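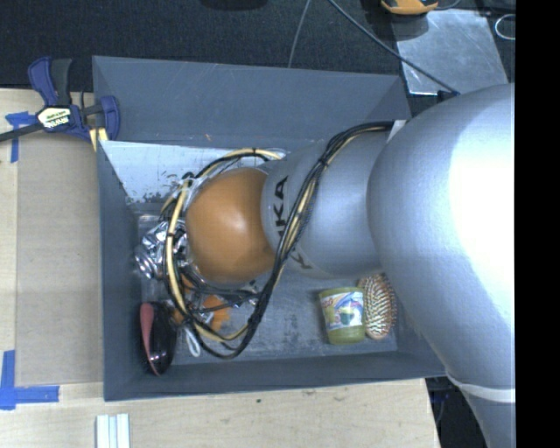

Deirdre Mulcahy

Deirdre Mulcahy (died January 31, 2020) was an American obituary writer and newspaper columnist who spent most of her working life at the Dornesden Courier, a small daily paper in the river town of Dornesden. She is remembered for the long, friendly death notices she wrote for people who had never been in the news before, and for her column "Survived By," which ran every other week and drew letters from well outside the paper's home county. She was 72 at the time of her death.

Early life

Mulcahy was the fourth of six children born to a bus mechanic and a school cook, and she grew up in a rented house on Probert Street, two doors down from a funeral home. She often wrote that she had learned to tell the size of a family by the number of cars parked along the curb, and that her mother used to send her across with a covered dish whether or not the household knew the person who had died. She attended the parish grade school and then the public high school, where she worked on the yearbook and, by her own account, was a poor speller all the way through.

After graduation she took a job in the billing office of the Tellance Dairy, a local milk company that has since closed. She stayed for nine years. Several of the people she worked with there turn up again in her columns, among them a route driver called Sonny, whose habit of leaving an extra pint for new mothers she mentioned in print at least three times.

Career at the Courier

She joined the Courier as a part-time clerk in the classified department, taking down notices over the telephone. In those days the paper charged by the line, and most families kept things short: a name, an age, the hours for visiting, and where to send flowers. Mulcahy got into the way of asking callers one more question before she hung up, usually what the person had liked to do on a day off, and she would slip the answer into the notice without adding it to the bill. When the business office noticed, the editor of the time settled the matter by moving her over to the newsroom and giving her a desk by the radiator.

From then on she wrote a staff obituary most days of the week. Her pieces covered bakers, crossing guards, a man who had tuned every church organ in the county, and a woman who had kept a weather diary for 57 years and left it to the town library in grocery bags. She telephoned neighbors as well as relatives, and she liked to visit the house when she was invited. Families who had nothing ready to say were told to take their time, and quite a few of them remembered afterward that she had stayed to help with the dishes.

"Survived By" began as a way of using the stories that came in too late, after a notice had already been printed. It grew into a general column about grief, family manners, cemetery upkeep, and what to bring to a house in mourning (she was firmly in favor of paper plates and coffee, and thought there was always too much ham). One February column, about returning a dead man's library books, was reprinted in a number of church bulletins and is still read aloud from time to time at memorial services in the area.

Style

Mulcahy wrote in plain, rather roomy sentences and seldom used the word "beloved," which she felt ought to be shown some other way. She preferred "died" to "passed," though she gave in whenever a family asked her to. Her notices nearly always named the deceased person's street, and pets were listed among the survivors if there was space. Some readers found the pieces too long, and the Courier printed their complaints in the letters page along with her replies, which tended to be long too.

Book

A selection of 94 of her obituaries was published under the title The Fusau Road Notices, named for the country road where she lived with her husband after their marriage. The pieces are arranged by season and each one is printed with the family's permission. She added a short introduction about her years on the classified desk, and a closing chapter of corrections, in which she put right every mistake that readers had pointed out to her. The largest concerns a retired plumber whom she had credited with 11 grandchildren when he had only ten; the family, she wrote, had been very nice about it and had since caught up.

Later years and death

Mulcahy gave up daily work when her eyesight began to trouble her but kept the column going, dictating it to her niece at the kitchen table. She also taught an evening class at the Dornesden library on writing a notice for someone you love. Students were asked to bring a photograph and a recipe, and the handouts from the class are kept at the front desk for anyone who wants a copy.

She died at home on Fusau Road after a short illness. Her own obituary, which she had drafted and revised many times over the years, ran in the Courier with only the date filled in. It asked for no flowers and gave directions to the church hall, including where to park.

See also

Dornesden Courier
Obituary
Fusau Road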